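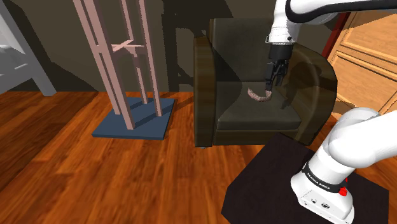
Ailsa Baird 读完上一讲的讲义后来信说，椅子摆在哪里，人就会坐在哪里，居住研究何必绕那么大的弯子去谈“习惯”和“意义”。她的意见我原样念给大家听，因为这门课一半的文献其实都默认了这句话，只是写得比她含糊。

## 第三讲　家具布置与“行为影响”：证据有多少？

**阅读：** Mesard 住宅调查报告第2章；Follstead 访谈选录（课程网站可下载）

### 一、常见的说法

室内设计教材里反复出现几个判断：

- 座椅相对，交谈增多；座椅靠墙，交谈减少。
- 扶手椅给人“领地感”，长沙发没有。
- 深色墙面使房间显小，住户因此待得更短。

请先留意动词。“增多”是跟什么比？“显小”是谁说的？最后一条里的“因此”，我查了三种教材，脚注都指向同一篇综述，而综述那一段没有引任何数据。

### 二、Mesard 调查

样本为100户，入户一次，由调查员画平面草图，再请住户填问卷。报告的结论是：客厅座椅呈围合式的家庭，自报交谈时间较长。

问题如下：

1. 交谈时间是自报的。愿意把客厅摆成围合式的人，多半也愿意说自己家里爱聊天。
2. 方向不明。爱聊天的家庭会去挪椅子，这一点报告只用一句话带过。
3. “围合式”由调查员当场判断，没有第二人复核。草图附录里有几张，我看不出为什么算围合。
4. 面积没有控制。小客厅很难不围合。

报告附录还给出一个“舒适指数”，满分100，权重怎么来的没有交代。引用时请不要把它当成测量结果。

### 三、Follstead 访谈

访谈材料比问卷诚实一些，至少受访者会自相矛盾。有一位先说扶手椅是“我读书的地方”，过了几页又说书都是在床上读的，椅子上平时堆衣服。研究者把前一句收进正文，后一句留在选录里。大家写作业时可以想想，换作自己会怎么取舍。

也不要走到另一头，断言家具毫无作用。过道太窄，人就得侧身；椅面太低，膝盖不好的人就起不来。这类影响具体，也容易查证，教材反而谈得少。

### 四、关于 Mowat 的“情感家具”

Mowat 主张旧椅子保存家庭记忆。我对“保存”二字有保留：他的例子全部来自已经决定留下椅子的人，扔掉椅子的人一个也没问。Nukuncombe 个案略好，访问了搬家后的住户，但每户只谈了一件家具，而且由住户自己挑选。

### 作业

从上面的材料中任选一个因果判断，写明：

- 原文怎么说，页码在哪里；
- 支持它的是观察、自报，还是推测；
- 什么样的结果能让你放弃它。

不必附自家客厅的平面图。去年收到不少，画得都很好，论证只有两行。

下一讲读收纳，Mesard 报告第3章先看表格，再看正文。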